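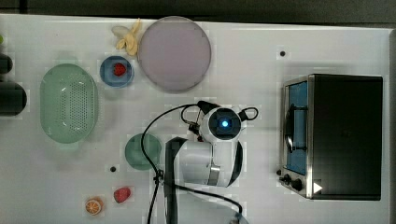
Play Kitchen Group, Tuesday minutes
Chair: Rosalba Gatti

1. Toy food. Everyone loves the new set! The banana and strawberries stay out on the white table.

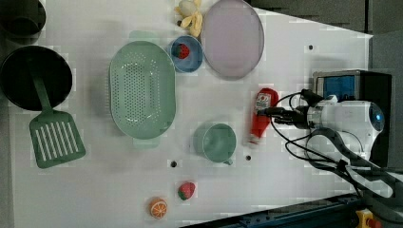 Item 1: ketchup bottle, colander and mint-green cup

2. Dishes. Agreed to keep the green colander - it's a favorite - and store the plates flat.
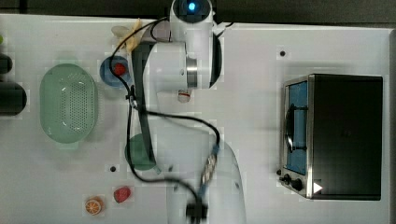
Rosalba will price two more bowls from Hoden, limit $31, and bring a sample in November.

Closed at 7:10.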